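Two hand grippers, one blue cloth and a very big bed

I have been looking forward to this one since July! For most of this year I've been folding cloth with a single hand-held gripper, which is a bit like buttering toast with the other arm in a sling. Now there's a pair to play with, and I've spent every spare hour since comparing how I work with one and how I work with two.

The job is simple to say. Blue cloth on a cream sheet, pick it up by the corners, fold it, put it down flat. Anyone who has tried to get an arm to do that knows how quickly a soft thing stops being simple.

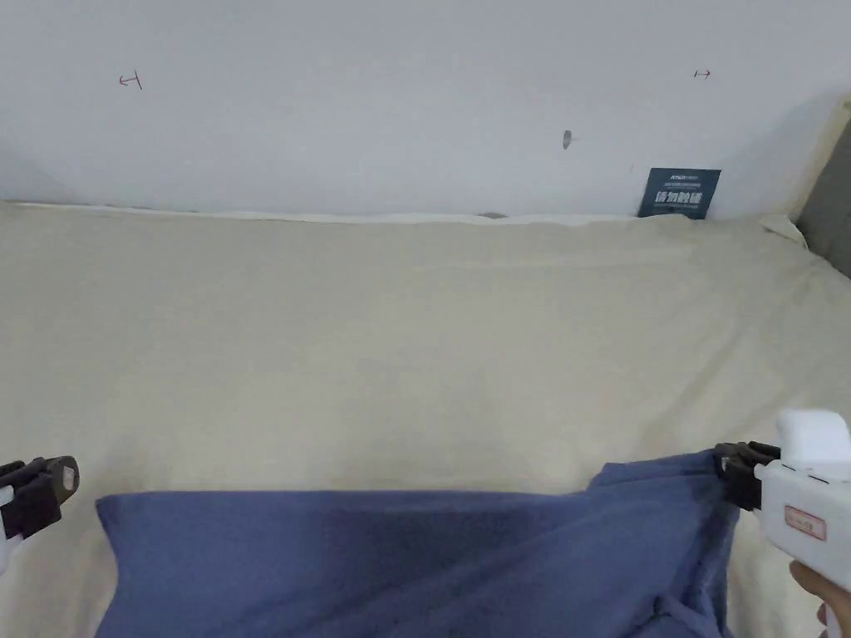 Bhavana Kulkarni
Gripper tinkerer and writer of this blog

First impressions, then. The jaws are better than I'd hoped. I'd come from the Lukis pair, whose tips are rounded and slippery and tend to push fleece along in front of them like a snow plough. With these I can come in low, close gently, and the corner is mine. Out of 53 corner picks on the first evening I had to redo nine, and most of those were me being impatient (I squeeze before I've stopped moving, a habit I really must break).

Two hands also change how you approach the cloth. With one gripper I used to drag a corner across and hope the rest would follow. With two I pinch both top corners and lift, so the fold line more or less finds itself. I had planned to try alternate hands as well, left leading and then right, and I'm glad I did. My left is much slower! I timed 29 folds with each hand leading and the gap was big enough that I now warm up with the left before I write anything down.

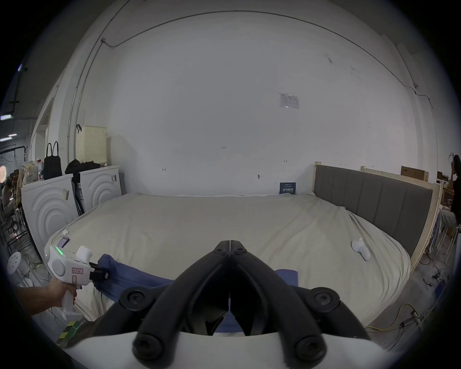
Weight is the other thing I keep coming back to. The handle sits like a pistol grip, so the load goes into the palm and forearm, and for short runs that's lovely. After an hour my wrist had opinions. The Grumura grips I tried in spring were lighter but the trigger was stiff, and I think I'd take the heavier body with the softer pull any day.

I also like having the green lights where I can glance at them while I work. It sounds like a tiny thing — it isn't, when both hands are busy and you'd rather not stop and turn to a laptop.

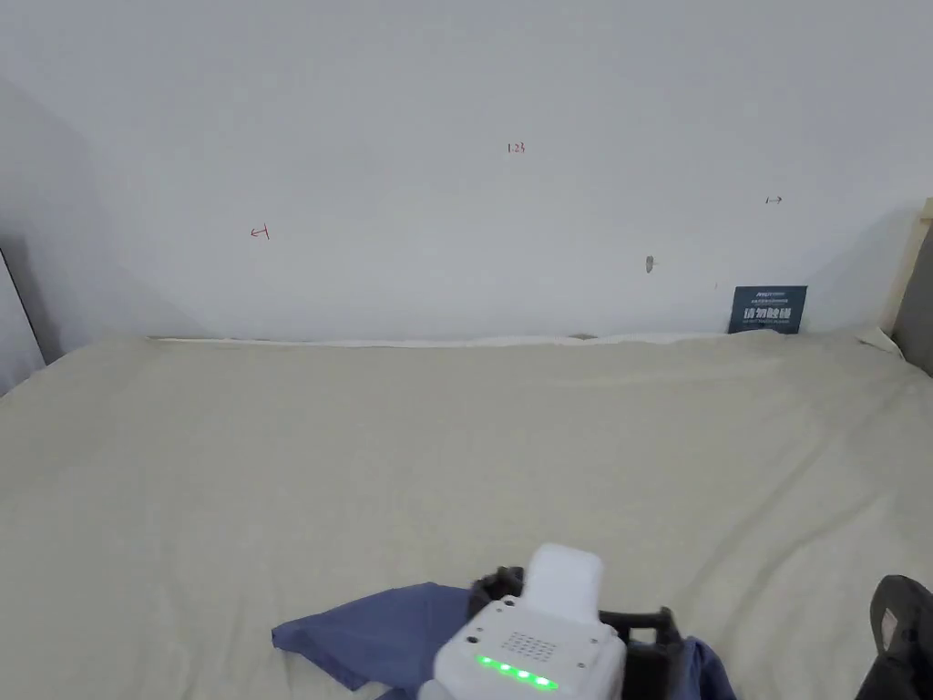

What I still find hard is the bunched cloth. Flat to folded is fine. Crumpled to flat is another matter, as you have to guess which bit of edge belongs to which corner, and from the gripper's own view the fingers hide a good part of what you're reaching for. The head view helps a lot there. I've started looking for the pointiest bit of cloth, pulling that out first and working round from it. Beltrán suggested it in the comments on my last post, so thank you, it works a treat on fleece and rather less well on thin cotton.

Pressing down before pinching helps too. If I come in from above and lean on the cloth a little, the layers stay put and I get one layer or two as I choose, where before I'd get whatever happened to be there. Too much lean and I pick up the sheet as well.

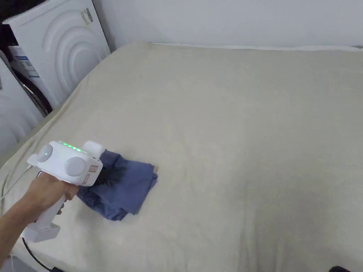
What I'm trying next

Towels, then shirts, and then (deep breath) a fitted sheet. I'd like to reach 140 clean folds on the blue cloth before I move on, and I'm not far off. I also want to swap the jaw tips for something softer and run the same corner test again, so I can see how much of the good result is the tips and how much is just practice.

If you've used the Altalville tips on fleece, do tell me how they wear. I'll be back at it on Friday with fresh tape on my wrist and a pile of towels.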